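Henier Bhatia Edition: Brevia's Giselska, complete live recording

Two-disc set with libretto booklet

The Bhatia Edition is Henier's new transfer of the complete live performance of Brevia's opera Giselska, taken from the original broadcast tapes. The earlier issue on this label used a copy that ran slightly sharp and had a dropout in the first finale. Both faults have been dealt with. Pitch has been checked against the organ in the chapel scene, and the missing bars come from a second set of reels that was not available last time.

Listeners who know the old set will notice the difference first in the strings. The prelude used to sound thin and a bit glassy. There is more body now, and the cellos can be heard under the opening chorus.
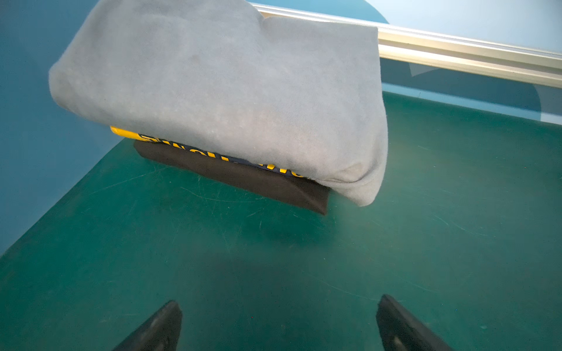 The voices sit well forward, as they did on the broadcast. The soprano takes some time to warm up and her entrance aria is cautious, with a few notes approached from below. By the duet she is in full command. The tenor is steady all evening and sings softly where the score asks for it. The baritone is the weak point in the main cast. He pushes in the third act and the colour goes out of the voice.

Applause has been kept after the big numbers but shortened. The prompter is audible in two places.

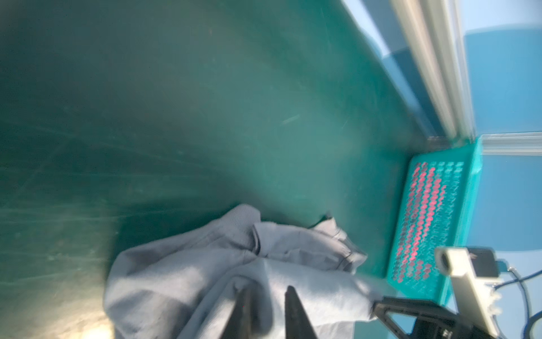
Packaging is a plain card slipcase holding a double wallet and a 65-page booklet. The booklet has the full libretto in the original language and English, a synopsis and a note on the transfer. We also sell a concert T-shirt with the opera's title on the chest. It is soft cotton in a light grey, much like the crumpled garment in the green bin, and it comes in adult sizes only. The shirt is ordered separately and is not part of the set.

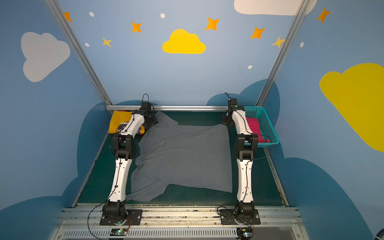
The conductor makes the usual theatre cuts. The ballet is gone, along with one verse of the drinking song and most of the scene for the two messengers. The complete mad scene is given, including the slow middle section that many houses leave out. Tempos are on the quick side in the first two acts and broad in the last.

Disc one: Prelude, Act 1, Act 2
Disc two: Act 3, Act 4

Sound: mono
Discs: 2
Booklet: English and original language

We use cookies to remember your basket and to see which pages are read. By staying on this site you agree to our cookie policy. Accept / Manage settings

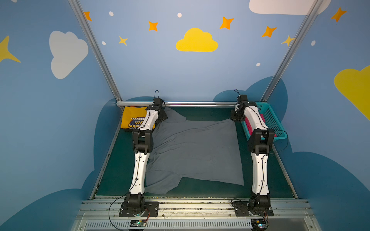 The download version has the same transfer and a PDF of the booklet. Track breaks match the discs, and there is no gap between the storm and the trio if your player supports gapless playback.

Orders for the disc set are open now and copies will be sent out in August. If you order other titles at the same time, everything is held and posted together unless you choose split delivery at the checkout. Discs that arrive cracked or scratched will be replaced at no charge. Send the whole set back in its slipcase with your order number.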